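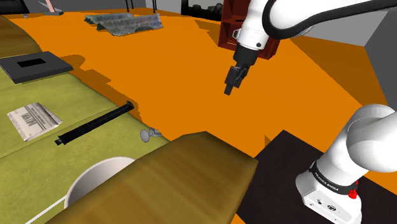
Preguntas frecuentes sobre la temporada en la reserva de Laltolex

¿Hace falta permiso para cazar dentro de la reserva?
Sí, y el de la finca de su cuñado no vale. Se solicita en la oficina de Zedis o por correo postal, método que seguimos admitiendo por respeto a la tradición. Esta temporada hay 332 plazas.

¿Cuánto tarda en llegar?
7 días hábiles. Llamar cada mañana no lo acorta, aunque en la oficina ya reconocen algunas voces.

¿Qué zonas están abiertas?
El pinar alto y la ladera sur. La laguna de Ekanayake permanece cerrada todo el año para cualquier actividad con escopeta. Los patos lo saben y se comportan en consecuencia.

¿Puedo llevar perro?
Hasta dos por permiso, con microchip y cartilla al día. Fuera de las zonas abiertas, con correa, también el que «nunca se escapa».

Solo quiero pasear. ¿Corro peligro?
Los senderos señalizados se cierran los días de batida y el aviso se cuelga en los accesos con 24 horas de antelación. Si ve la cadena puesta, dé media vuelta. Pasar por debajo se considera entrar sin autorización, por muy ágil que haya sido el gesto.

¿Cuándo termina la temporada?
El último día de enero, al ponerse el sol. El sol de verdad, no el que cada uno calcula desde el coche.

¿Qué pasa si me pillan sin permiso?
La sanción puede llegar a 3000 euros y se pierde el derecho a solicitar plaza en la temporada siguiente. Los guardas escuchan las explicaciones con mucha paciencia mientras rellenan el impreso.

He perdido el permiso. ¿Me dan otro?
Sí, un duplicado por temporada. Pídalo en Zedis con su documento de identidad.

¿Se puede aparcar junto a la entrada de Wudeo?
Hasta que se llena. Después, en la explanada del molino, y nunca delante de la barrera: por ahí entran los bomberos.

Última actualización: 19/05/2023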